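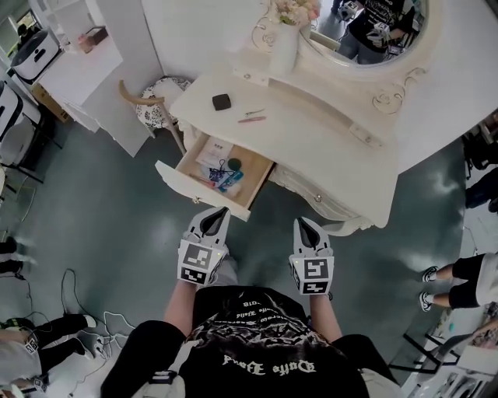 Left drawer, open. The right one stays shut for everybody's safety.

Plinbridge Home Forums > Bedrooms and Closets > Vanity drawer: one layer or surrender?

Print this thread | E-mail this thread

curvedfront
March 23, 2018
I bought the white vanity last December, the Semham one with the carved legs, for $239 and the last of my patience with the bathroom shelf. The deal I made with myself was that everything would live in the drawers and the top would stay clear. The top is going fine. It has a little black case on it and a couple of small tools that are between homes, and that's all.

The drawer is another matter. There's a sheet of paper at the back left with tiny print that I will never read and apparently can't throw out. There's a round green thing. There's a dark blue tangle next to the round green thing, and a bright blue thing under it, and somewhere along the front is the skinny reddish item I spend every morning looking for. It's pretty wood inside, too. I'd like to see more of it.

What do people do with a drawer that has a curved front? Every insert I've found is a rectangle and assumes I am too.

drawer_apologist
Posts: 2,336
Leave it. I mean this kindly. I can see the bottom of your drawer, which puts you ahead of most of this board. A drawer is where things go so you don't have to look at them. Close it and go have lunch.

mossandlinen
I disagree with the above, as usual. Throw out the paper first. If it's instructions, you've had the thing long enough to know how it works or to have given up. Then get small separate trays instead of one big insert. I use the Lolley ones, and the gap they leave along the curved edge is a good spot for anything long and skinny.

curvedfront
Long and skinny is about half of what I own, so that's promising. How tall are the Lolley trays? The drawer isn't deep and I've already had one brush catch on the way shut.

mossandlinen
Low. Measure yours anyway, from the bottom up to the underside of the tabletop, and take a bit off for optimism.

tapemeasure44
Skip the trays and cut down a cereal box. Costs you one breakfast. I did mine that way in December as a stopgap and it's still in there, looking exactly like a cereal box, and I have stopped noticing.
Also, what else is in the room? People always ask about the drawer when the trouble is that there's nowhere else to put anything.

curvedfront
Fair question, with an embarrassing answer.

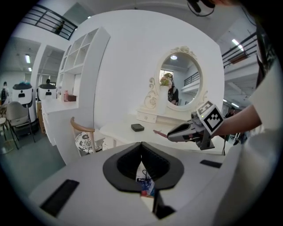
My theory when I set this corner up was that a vanity should hold what I use sitting down and everything else should go somewhere else. The vanity got the good wall and the big oval mirror, and I put the flowers at the left side of the glass, where they block nothing I need to see. Then I ran out of theory. As for somewhere else, yes, that is a whole tower of cubbies on the left with nothing in it. I keep meaning to buy baskets. I'm told the baskets are the fun part, and so far I've had more than 40 of them in various online carts.

tapemeasure44
So you have an empty shelf within reach of the chair and you're asking how to fit more in a drawer.

curvedfront
When you put it like that.

drawer_apologist
I'd like it noted that an empty shelf is the most restful object in a bedroom and she should be left alone with it.

mossandlinen
It would be just as restful with two baskets on it. Cords and paper in one, spare everything in the other, bottom cubbies so you aren't looking at them. Then the drawer only has to hold brushes and tweezers. And you've got that small drawer under the mirror – what's in there?

curvedfront
Hair ties. I think. It's a very small drawer and I've been treating it as decorative.

mossandlinen
Tweezers go in there. You'll never lose them again, and the hair ties can take their chances.

scrollwork_sue_me
Coming at this from the furniture side: go easy on that little knob if you're going to be opening it daily. I have a similar mirror from Manole and the tiny drawer's knob came off in my fingers twice. A drop of wood glue fixed it. The big drawers have been fine, although the carving collects face powder like it's being paid to.

curvedfront
Old toothbrush for the carving?

scrollwork_sue_me
Dry paintbrush, one inch, cheap. A toothbrush is too stiff on the painted edges. I learned that on a part you can't see from the door, luckily.

drawer_apologist
Or leave the powder. It softens the look.

curvedfront
Update: the paper has gone into a cubby. I realize that's just moving it, but the drawer shuts without a speech now. Ordering two baskets and three low trays tonight, and the cereal box has been put on notice as a backup. Still no idea what to do about the round green thing.

tapemeasure44
Cubby.

Print this thread | E-mail this thread
Contact the moderators | Copyright Plinbridge Home Forums | Back to top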